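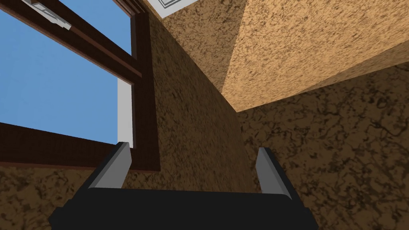 The dishwasher at Hidell has been emptied by a machine 1,376 times. I know this because the number is written on a whiteboard by the door, in green marker, and because Hélène Lavoie brought it up before I had my coat off. What the whiteboard leaves out is how many cups went along for the ride.

"We don't track cups," Lavoie said. She runs the household group there, and she has the calm of a person who has bought a lot of cups.

I had come with a simple question. I am forty-six, I own a house with stairs, and I have been promised a robot maid since I was old enough to sit through cartoons. Can one of these things do my chores yet? I did not need it to do them well. I have never done them well.

The answer took most of a day, and it began in a house that isn't there. Before Hidell's arm is let near anybody's real kitchen, it puts in its hours in a simulated home, a place made of software, with walls and windows and a great deal of brown. Lavoie's group can run the same chore there all night, change the light, shove the furniture around, and do it again. If the gripper puts itself through a window, no one has to call a glazier. I asked whether I could move in.

The chore of the month, when I visited in October, was opening up a room in the morning. Go in, find the window, take hold of whatever opens it, let some air in, leave. My grandmother did this in her sleep, or close to it. For a machine it is a pile of small insults. Windows don't agree on where the latch goes. Some handles turn, some lift, some have been painted shut since the previous owners. The sun comes in and half the wall becomes a different color. A person sees a wall with sun on it. The software, on a bad morning, sees two walls, and may wish to discuss it with you.

Then there is the matter of fingers. The gripper has two. You have ten, plus a hip for closing drawers, plus an elbow for light switches, plus teeth when you think you're alone. Lavoie made me spend an hour doing housework with a pair of salad tongs in one hand and the other hand in my pocket. I got a sock into a basket. I got a dish towel over a rail, in the sense that it touched the rail on the way down. I failed at a window latch for so long that a young engineer came over to watch with his lunch.

"Now imagine you can't feel the tongs," he said, and went back to his sandwich.

Across town, a company called Dalo has gone after laundry, and I spent the afternoon there watching a shirt get folded. It was a good fold. I would have been proud of it. It took 8 minutes, and there was a pause in the middle that I can only call thoughtful. Towels go quicker. Fitted sheets are not discussed at Dalo, which struck me as the most human thing about the place.

The shop floor is where I expected the robots to be smug, and there they do have more to be smug about. Talasport makes gym bags and ships them out of a long, low building near the highway, and it has one arm moving boxed bags from a belt to a pallet, some 2,000 boxes on a busy shift. It is very fast and quite dull to watch. But the boxes are all the same box. They arrive at the same height, facing the same way, under the same lights. When one turned up with a crushed corner, the arm stopped, a lamp came on, and a man named Murín walked over, thumped the cardboard back into shape with his fist, and pressed a button. He does this all day. I asked him if he worried about his job.

"I worry about the boxes," he said.

That is the trouble with my house. It is all crushed corners. The laundry basket is never where it was, the cat is sometimes in it, and the good knife lives in a drawer you have to lift and then pull. Lavoie's group has tried to build this sort of misery into the simulation, and has a setting for clutter that goes from 1 to 10. I described my kitchen to her in some detail. She wrote something down and said they might need to extend the scale.

She thinks a useful machine for the home will do a few chores at first, slowly, while you are out. Unloading, probably. Picking things up off the floor. She would not give me a year. She has given people years before, and they write back.

I went home and emptied the dishwasher myself. It took four minutes and I broke a saucer.

Comments

gravelpit_dan: My brother-in-law takes longer than 8 minutes on a shirt and he pauses too. Where do I send him?

Marguerite T.: I tried the tongs thing with my kids. Great rainy afternoon, one lamp lost. The seven-year-old did the window latch on her first go and has been unbearable ever since.

oldmillwright: Worked around palletizers for years. Your man with the fist is the most important piece of equipment in that building and I hope they pay him like it.

K. Brandt: Would have liked more on cost. I don't care if it's slow, I care if it's the price of a truck.

sockdrawer: What happened with the fitted sheets. I need to know.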